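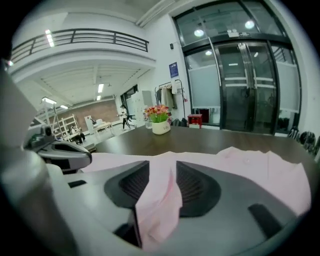

Pink cloth held between the two black fingers, with the second gripper on the table to the left.

June 30, 2021

A few people have asked what I do all day now that I'm off the returns line, so I'm writing it down once and will send them the link.

I still work for Sandunier and I still handle clothes. The difference is that I handle them with a gripper in each hand. I pick up a garment, shake it out, lay it flat, fold it and put it to one side. Then I do it again. The grippers have cameras on them and every go is recorded, and the recordings go to a firm called Kikel, who are building the folding machine that Sandunier wants to put in at the Folness warehouse.

I was a folder at Folness before this. You open the returned parcel, check the thing for marks and missing buttons, fold it to the card and bag it. My target was 200 a shift and I usually made it. With the grippers I did 140 on my best day last week, and I was pleased with that.

What it's like to use

Heavier than you'd think by the afternoon, mostly in the wrists. The fingers are wide and rounded with a sort of grid on the inside, and they're good on cotton. They are poor on anything shiny. You learn to take a bit more cloth than you would with your own fingers and to close slowly. If you snatch at it, the top layer comes and the rest stays on the table.

Finding a collar was the part I couldn't do at first. With bare hands I never looked for a collar in my life, I felt for it. Now I have to lift the thing up, let it hang and look. Hussam Jaber, who looks after us from the Kikel side, asked me to explain how I knew which way round a blouse was before I'd opened it out. I couldn't tell him. He wrote that down, so perhaps it was useful.

We also had to stop tidying. When a fold goes wrong you want to put the gripper down and smooth it over with your palm, and that spoils the recording. You either put it right with the gripper or leave it as it is and start the next one. I found that harder than the wrists.

The room is better than the warehouse. There's a lot of glass at the entrance, it's bright, and the table has a pot of artificial flowers on it. People walk through and sit working in the same big space, which put me off for a day or two. At Folness I had a wall in front of me and a screen with my rate on it. There is no rate on a screen here, only a total. Each of us is down for 3000 goes by the end of September.

White things are the worst for me. On a dark table you can at least see the outline, but once the cloth has folded over on itself it is white on white and I lose the edge. 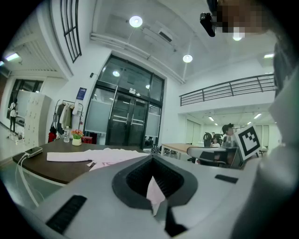

What happens to the jobs

I'm not going to be cheerful about this part. Sandunier has said the first machines will take over plain folding on two of the lines. Checking stays with people, and so does anything with a lining or pleats. They told us there would be no forced redundancies this year. They haven't said anything for the year after, and when I asked I was told it was too early.

Aslak Bakke works the same shifts as me and thinks we're daft for doing it. His words were that we're training our own replacement and getting the same hourly pay for it. He's right about the pay. We did get it written down that time on the grippers counts as skilled work when people are put forward for the new posts, and he was the one who pushed for that, so he can't be as against it as he makes out.

The new posts are called line minders at the moment. You'd watch the machines, clear them when they jam and pull out what they can't fold. I've asked for one. There are fewer of those than there are folders, and I don't know how they'll choose.

Some of the older folders have asked to move across to Matar, the repairs side, where it's all sewing and nobody is talking about machines yet. The training for that is six weeks. I thought about it, but my eyes aren't good enough for mending all day.

What I'd ask for

If your place is bringing this in, ask early who owns the recordings. We asked late. The answer was that Kikel keeps them and can use them for other customers, so my folding could end up in a hotel laundry somewhere. I don't mind that much, but I would have liked to know before I signed.

Ask for breaks in writing as well. We get ten minutes every hour off the grippers and it should have been fifteen from the start.

I've got another batch of shirts tomorrow, long sleeves. I'll put up something about sleeves when I've worked out how to keep the cuffs from turning in.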